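From: Prapai Saengthong
To: desktop-audio list
Date: Friday, June 18, 2021
Subject: Re: Hum from powered speakers, only when the computer is on

Hi all,

Sorry for the slow answer, I wanted to try a few things at home before typing up a bunch of guesses. I'm quoting the original so people don't have to dig for it:

> I moved my Lultis powered speakers from the living room to my desk
> and now there's a low hum through both of them. It's there as soon
> as the PC is switched on, even with nothing playing. If I pull the
> audio plug out of the back of the PC, it goes quiet. With my phone
> plugged in on battery it's dead silent. Turning down the volume in
> Windows does nothing at all. Do I have a bad sound card, or bad
> speakers? I'm really hoping it isn't the speakers because I threw
> out the box.

OK so, first thing, I don't think either one is bad. The phone test pretty much clears the speakers. Silent on battery, hums on the PC – that sounds an awful lot like a ground loop to me. The computer and the speakers are both getting power from the wall, they're also joined by the shield of the audio cable, and a little bit of current goes around the circle and ends up in your music.

I had the same thing two apartments ago with a pair of Norusbridge monitors, and I spent a whole weekend swapping sound cards before I thought to look at where things were plugged in. The PC was on one wall and the speakers were on an extension cord that ran out the door and shared an outlet with the kitchen. I put everything on one power strip and most of the hum went away right then. It cost me nothing except a sore back from crawling under the desk.
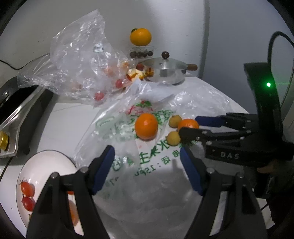 Prapai, I did the one-strip thing last October and it only helped a little. What got rid of mine was a cheap isolation transformer in the audio line, the little inline kind with a 3.5 mm plug on each end. Does that hurt the bass? I've always wondered but never had anything good enough to compare it against.

That came in while I was still writing, so let me answer it too. Yes, it can! The small ones use tiny transformers, and those run out of steam down low when you feed them a hot signal. On speakers with small woofers you'd probably never hear it. If you've got a sub hooked up, you might notice the bottom getting soft or a bit fuzzy. Turning the PC output down a little and the speakers up a little helps, within reason (go too far that way and you start hearing hiss instead).

Now, please don't do what I've seen suggested in other places and cut or tape over the ground pin on the speaker plug. It does kill the hum, sure, but that pin is there for when something inside the box goes wrong, and I like my hands the way they are.

So here's the order I'd go in, cheapest first.

1. Put the PC, the monitor and the speakers on the same power strip. While you're down there, move the audio cable away from the power cords, and if they have to cross, let them cross at a right angle. Unplug anything else that connects to the PC and goes to a wall, one thing at a time, and listen after each one. In my case the leftover buzz was coming in through the TV cable. I would never have guessed that, I'd forgotten the tuner card was even in there.

2. Try another cable. Mine was 10 feet long and coiled up behind the desk, with a shield so thin you could practically see through it. A short one was quieter, not by a lot, but enough that I kept it. 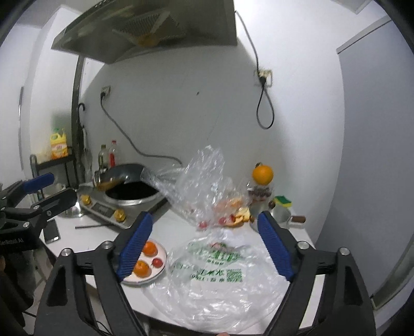 3. Try an external USB converter with its own outputs. I use an Ernevov, which was 93 dollars when I bought it, and it got me away from the mouse noise – that whiny scratching you hear when you scroll a page. A plain USB box can still pass the hum along though, because the ground comes right down the USB cable with it. So buy it from a store that will take it back.

4. If the converter has an optical output and your speakers have an optical input, use that and you're done. Light doesn't carry ground current. Check the back panel on your Lultis pair. I've only seen one set up close and I can't remember if it had the square little door or not.

5. Isolation transformer, as above. I'd save it for after the free stuff, but it's a perfectly decent fix and I wouldn't feel bad about stopping there.

One more question for the original poster: is the hum a smooth low note, or is it more of a buzz with an edge on it? And does it change if you touch the metal case of the PC? If touching the case changes it, post which outlets are three-prong and which aren't, and I'll have another think.

Also, if anybody still has the service sheet for the old Norusbridge monitors, I'd love a copy. One of mine has started popping at power-off and I can't find my printout anywhere.

Prapai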